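Skokthorpe Bedding Reuse Pilot
Progress report to the Prollitz Fund, 2026-05-08

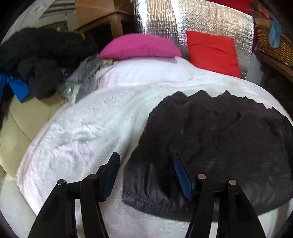

Where we are

The pilot set out to test whether used blankets and throws could be collected, washed and passed on in Skokthorpe for less than it costs to buy new ones. We are now at the end of stage 2 of 4. The short answer is that we don't know yet, and I would be wary of anyone who tells you otherwise on the strength of these numbers.

Collection

We took in 46 items over the period. The original bid called this "a steady stream". It was nearly all one delivery from a hotel clearance, and household donations have been thin. The leaflet drop may have helped a little. I can't show that it did, as we didn't ask donors how they had heard of us. We are asking now.

Washing

The Kivi laundry contract is working in the sense that things come back clean and on the agreed day. The price per load is as quoted. What the quote left out was the minimum charge on part loads, and in a slow week we pay for a drum that is half full. I have asked for this to be dropped and have had a polite reply that doesn't say yes.

Fleece remains the awkward one. It sheds, it pilles, and it puts lint on whatever goes in with it. We have started washing it apart, which means more part loads and so more of the charge above. Plush holds up better to look at, but takes longer to dry than the bid allowed for.

Passing on

Three local groups have signed up to receive bedding. Two have taken some. The third wants duvets only, and we don't collect duvets.

The Flillance stock system

I said in the last report that I doubted we needed this, and I still do. It was bought for a much bigger operation. Entering a single throw means filling in a screen of boxes, most of them no use to us - "shelf zone", for instance, when we have one shelf. A spreadsheet would do the same job. The licence is paid to the end of stage 3, so we will carry on with it until then, but I would not renew.

Money

Spending is under budget. Please don't read this as good news. It is low because the van hire line has hardly been touched, and that is down to the lack of donations.

What we ask of the Fund

Agreement to move part of the van money into washing for stage 3, and a decision in May on whether duvets can be added. If neither is possible we can go on as we are, though I don't expect the next report to read very differently.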